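Ticket 339
Opened: 30 October 2021
Product: Sonda folding board, medium
Status: Solved

Problem as reported
Sleeveless tops come off the board lopsided. T-shirts are lovely, long sleeves are lovely, but anything with thin straps ends up with one strap poking out of the top of the pile and the print creased down the middle. Board is set to the 9 notch as in the leaflet. I've tried it on the bed and on the table, same result both times.

Reply from Kütt help desk
Thanks for writing in, and what a good clear report! Could you tell us which way up the top goes on the board, and whether you line it up by the hem or by the neck? Please also try one fold with no board at all, just on a flat table, and let us know if the straps still wander. 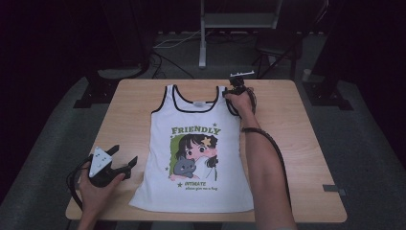 Tank tops are my favourite thing to fold now, which I never thought I'd type! I did the test on the bare table and had it sorted in 3 goes. I had been lining everything up by the hem, the way I do with T-shirts, and the straps just went where they liked. So I started again with the top face up, neck away from me, and took hold of the right shoulder strap first to get it lying straight before touching anything else. The black trim is a brilliant help here because you can follow it round both armholes and see straight away if one side is higher. After that: sides in, stopping short of the cat, then hem up to the neck. No crease through the big green FRIENDLY either, if you fold below the letters.

Reply from Kütt help desk
That is great to hear. Lining up by the neck is what we'd suggest for anything without sleeves. On the board, move the slider down to notch 3 and leave the top flap open until the straps are flat.

Update from customer
Notch 3 works! Did the whole drawer last night, including the slippery Brastano vests that have been in a heap since January — they stack now. One small thing, the slider is stiff on the way back up. Is that normal or should I put something on it?

Reply from Kütt help desk
A bit stiff is normal on the medium. Wipe the track with a dry cloth, no oil please, as it marks light fabric. If it still sticks, the Dillach shop has spare sliders, part 73.

Customer: cloth did it, thank you! Happy for this to be closed.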